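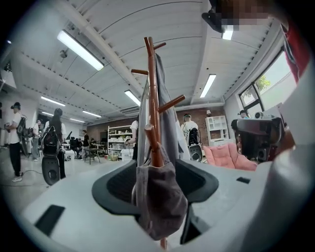

Nestcombe Community Choir
Minutes of the September members' meeting

Meeting opened at 7.10 pm, after the warm-up. 19 members present. Apologies had come in from most of the second altos, who were on the same delayed train.

1. Minutes of the last meeting

Agreed, with one correction. The piece we dropped from the summer programme was the sea shanty, and the lullaby stayed in. Several people were keen to have this put right, as the lullaby got the loudest applause of the afternoon!

2. Matters arising

The folding music stands have been mended and are back in the cupboard. Two still wobble and have green tape on the base. Please give those to somebody with a steady temperament.

The missing box of carol books has been found at the Van der Merwe bakery, where we sang last December. The bakery has looked after them beautifully and has asked if we would come back this year. There was a very quick show of hands and the answer is yes. Date to be agreed.

3. Summer concert

What a lovely afternoon it was. The meeting wanted it recorded that the tenors held their line all the way through the river song, for the first time in living memory, and that the junior group came in on the right beat without being cued. The hall was fuller than last year and we ran out of programmes before the doors closed.

After paying for the hall, the piano tuning and the printing, we have 2205 pounds in the concert fund. Refreshments were paid for out of the tea tin and are not included in that figure.

Points for next time: start the interval earlier, put the raffle at the end, and ask the audience to move forward before we begin. The folk songs with everyone joining in were a great success and we should do more of them - perhaps one in each half.

4. Spring tour

This took up most of the evening and was great fun. Three ideas had been put forward by email and each was given a fair hearing.

The first was a weekend by the coast, singing in two churches. Cheap and easy, and we know we like it.

The second was a joint concert with the Flanance Singers, who came to us the year before last and have been asking us back ever since. They would put us up in members' houses, and they have a proper organ.

The third was the Skusometti festival, a long weekend of choirs from all over, with workshops in the mornings and open-air singing in the evenings. Everyone who had watched the recordings was thrilled by them. The cost for the whole choir would be about 4000 pounds, so we would need to raise a good deal more before booking.

After a long and cheerful discussion it was agreed to go to Flanance this coming spring and to aim for Skusometti the year after. 14 in favour of this plan, the rest happy to go along with it. The secretary will write to the Flanance Singers this week and ask which weekends in May would suit them.

5. Winter repertoire

The musical director handed round the new list. We are keeping the two Welsh carols and the round for four parts, and adding a spiritual, a Finnish winter song and a setting of a poem about snow that nobody could sing through tonight without grinning. It has a glorious bass part. Basses, please take the music home and look at page six.

The Finnish will be taught by ear, a line at a time. A recording of the words, spoken slowly, will go on the members' page.

There was a request for something fast. The director is looking.

6. Subscriptions

No change this year. Please pay by the end of October if you can. Anyone who would find it easier to pay monthly should have a quiet word with the secretary.

7. Any other business

New singers are very welcome, low voices above all. Bring a friend to the open rehearsal, no audition and no need to read music.

Could whoever borrowed the long-armed stapler please return it before the carol booklets are made up.

The pitch pipe is to live in the piano stool from now on.

Meeting closed at 8.25 pm, and we had time to sing the round twice before going home. Next meeting in November, same time, straight after the warm-up.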